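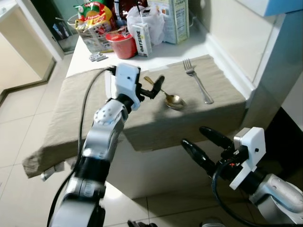 Why Metal Feels Cold
Science Pages, Ages 9 to 12
Text: Ayten Coşkun

Touch a metal spoon, then touch a tablecloth in the same room. The spoon feels colder. A thermometer would show that both are at the same temperature, provided they have been in the room for a few hours.

Skin does not measure temperature directly. It senses how quickly heat is leaving the body or entering it. Your hand is usually warmer than the room, so heat moves from your hand into whatever you touch.

Conductors and insulators
A material that lets heat pass through it quickly is called a conductor. Metals are good conductors. A material that slows heat down is called an insulator. Cloth, wood and most plastics are insulators. Cloth also holds air between its threads, and still air is a very good insulator.

Test it
You need a metal spoon, a wooden spoon, a plastic spoon, three small dabs of butter, three dried peas and a mug.
1. Use a dab of butter to stick a pea near the top of each handle, all at the same height.
2. Stand the spoons in the mug.
3. Ask an adult to pour in hot water at 60 °C.
4. Write down the time at which each pea slides or drops. Stop after 30 minutes.

The pea on the metal spoon should move first. The other two may not move at all.

Words to know
Conduction: the movement of heat through a material.
Temperature: how hot or cold something is, measured in degrees.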